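Rawan Ghanem has moved house 8 times and she'd rather not do it again. "Put that first," she says. "Then my sister will stop sending me listings."

We talk at her place in Arroyo, kitchen, mid morning, kettle going. She rents out the back half and has done for 10 years. Long enough to have opinions on tenants, leases, deposits, and people who say they "don't really cook."

"They all cook. Fish, mostly."

First place she ever let was a studio over a shoe repair shop on Flitdale. Terrible stairs. She charged too little and the guy stayed 2 years, paid on the first every month, left a plant. She still has the plant. Would she charge more now? "Of course I would. I was scared of him leaving. You can't set a rent when your scared."

What changed was meeting Clem Ruawai, who ran the landlord evenings at the Starside library. Folding chairs, bad coffee, a handout. Clem's line was that you write everything down the day it happens – the leak, the phone call, what was said. Ghanem thought it was fussy. Then came a dispute over a deposit, and her notebook settled it in an afternoon.

"I had the dates. He had a feeling."

She won that one and gave half the money back anyway. Doesn't want to go into it.

On repairs she gets louder. Same day if it's water, same week if it's anything else, and she does the small stuff herself. The heater she does not touch. One winter it got down to where 102 emails seemed to come in overnight, and she called a guy from Willier who came out in his slippers.
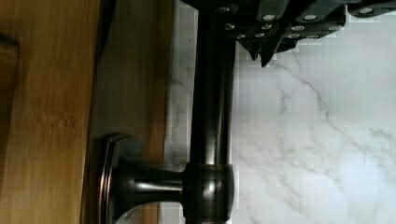

Ghanem's advice for anyone starting out is to spend on what people touch and go cheap on what they only look at. Paint is cheap. Curtains, who cares. But she'll argue for a proper pull, a plain round bar in dark bronze, over any fancy knob. "You grab it with a full hand. Wet, tired, whatever." She has lost tenants over a bad shower and never over a beige wall.

Does she like doing it? Long pause, tea.

"I like the first week. They're so polite teh first week."

She has a viewing at noon and the hallway isnt swept, so we stop there.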